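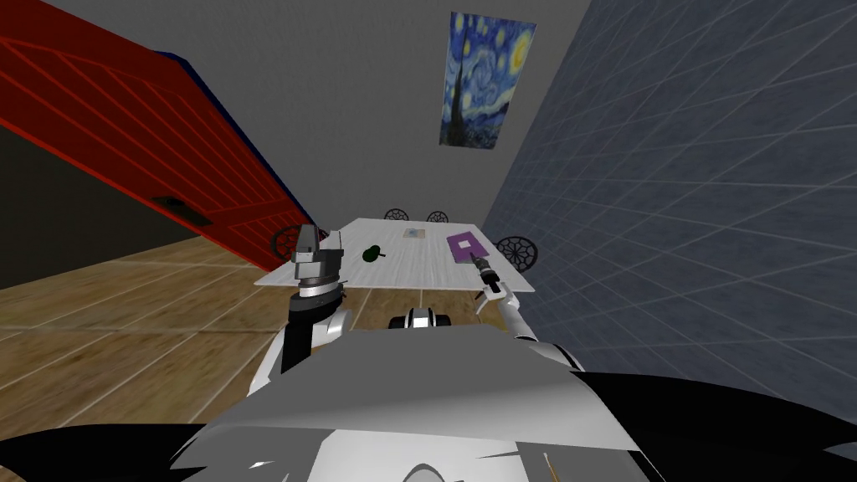

HOME & MONEY

The Wall That Was Supposed to Change Your Mood

By Leandro Pereyra

3 min read

The brochure from Skular says a deep red wall will make my dinner guests hungrier and my conversation better. It says blue will get me to sleep. It has a page on green that I read twice and still couldn't follow, something to do with the forest and the nervous system. At the back is a price list, and that part is very clear.

Skular sells what it calls color guidance. You fill in a form, you send in a floor plan, and for $300 a room you get a paint plan matched to how you want to feel in there. I signed up in August, when my own dining room was the beige it has been since the last owners. The form had 20 questions. One asked if I was a "morning color person." I put yes, to see what would happen.

What happened was red. A second form, sent in under my brother-in-law's name with nearly every answer turned the other way, also came back red. I asked the company how that could be. A spokesman wrote that dining rooms "often call for warmth across a range of profiles." So the profile didn't matter much, then. He didn't reply when I put it to him like that.

The idea that colors push us around is old, and it would be silly to say there's nothing in it. Most people will tell you a dark room feels different from a pale one, and they're right. A wall also changes how light moves through a room, what the furniture looks like next to it, how the skin of the person across the table looks at night. My trouble is with the jump from there to a promise. Red in a bar, red on a stop sign and red behind your grandmother's piano are doing very different jobs, and I have yet to see a brochure that knows which one it is talking about.

Baltasar Mansilla has painted houses in Nosemden for most of his working life, and he has now been handed enough of these plans to have a view. He thinks the customers are paying to be told it's okay.

"They already want the red," he told me, scraping a window frame while I held the ladder badly. "They had it on their phone before they called anybody. Then their sister says it's too much and they get scared."

He doesn't mind. Red is slow work, and slow work pays. Some reds cover poorly, and he wants a gray primer under them, whatever the can says. He would like the plans to mention this. The ones he's seen don't mention primer at all, or which way the windows face, or that the room next door is yellow and the door between them is always open.

I did try to find a happy customer, and found one easily. The owner of Lucero, a small lunch place near the Nosemden bus stop, had two walls done in a brick shade and says people stay longer. She also changed the chairs that month. The old ones, she says, were terrible. I asked which she thought had done it, the walls or the chairs, and she thought for a while and said the soup was better too.

There are cheaper ways to get the same advice. Stesto, a phone app, costs nothing and will paint your walls on screen in any shade you like. It made my dining room look like the inside of a tomato, which I found useful – more useful than the brochure, since it showed me my own room and my own bad lamp. It also wanted me to take a mood quiz. I skipped that.

Mansilla's method is cheaper still. He paints a big sheet of card, leans it on the wall, and tells people to leave it there until they stop noticing it or start hating it. Mine has been up since the end of summer, in a color called something like Ember. I don't eat more when I'm near it. I do find I've moved my chair so that I can see it – and I have no theory about that, and I'm not paying for one.

The beige is still there behind it.

COMMENTS

dorrit_k
We did our hallway red and I love it. Nobody's appetite changed but the scuff marks show a lot less.

Paulie in the valley
Gray primer, yes!! Four coats of red over white before someone told me. Four.

hmarsh
Seems unfair to judge the whole service on one room. My plan was very detailed and I was happy with it.

oldhouseannie
hmarsh, what color did they give you for the dining room?

hmarsh
Red.

MORE IN HOME & MONEY

Do You Need a Second Opinion on Your Roof?
The Trouble With "Lifetime" Mattresses
What a Cheap Lamp Does to an Expensive Couch
Renting With Beige: A Survival Diary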